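Recording two-handed examples with hand-held grippers

By Salamatu Haruna
Last updated Nov 14, 2018

This page covers how we record examples for the Galik model at the Prarnitz bench. It assumes you have already charged the grippers and can log in to Appiah, the recording program. If you can't, read the setup page first.

Before you start

Lay the white board flat on the table and wipe it down. Tape, crumbs and pen marks all end up in the training set, and we lost a good part of September to a pencil line that the model had learned to follow.

Start Appiah and check that every camera is giving a live picture. Move each gripper slowly from side to side and watch that its position follows on screen. If it jumps, stop and run the alignment step again.

Type the task name exactly as it stands on the task sheet. Appiah treats "ball tray" and "ball-tray" as two separate tasks and will not merge them afterwards.

Recording

1. Put the objects for the task on the board. Change their places a little each time - a hand's width is plenty.

2. Take a gripper in each hand and hold both above the board with the jaws open. Every example starts from this position.

3. Press the pedal and wait for the tone.

4. Do the task at a steady pace, slower than you would with bare fingers. Keep the jaws in view of their own camera as far as you can.

5. If you drop something, carry on and pick it up again with the grippers. A recovery is worth keeping. Don't put a gripper down to use your hand.

6. Go back to the open position above the board and press the pedal again.

An example should run to no more than 60 seconds. If yours are longer, the task probably wants splitting into two.

Do 19 examples, then rest your wrists for a few minutes. People get sloppy when they push on past that, and it shows in the jaw angles.

Checking what you have

Play back the first 3 examples of every batch before recording more. Look at the gripper views as well as the head view. Throw out any example where the tone comes after you have begun moving, and mark it "late start" so that the count stays right.

When the batch is done, choose Close batch and let the upload to Zosside finish before you switch off. The set stood at 3,839 examples when I last updated this page. Your batch is added overnight.

The gripper view and the head view, in that order:
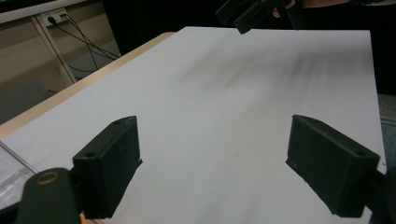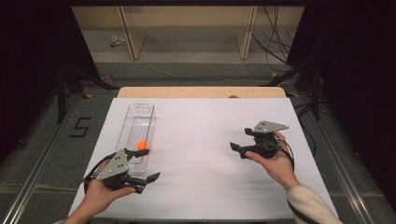 Reading time: 2 minutes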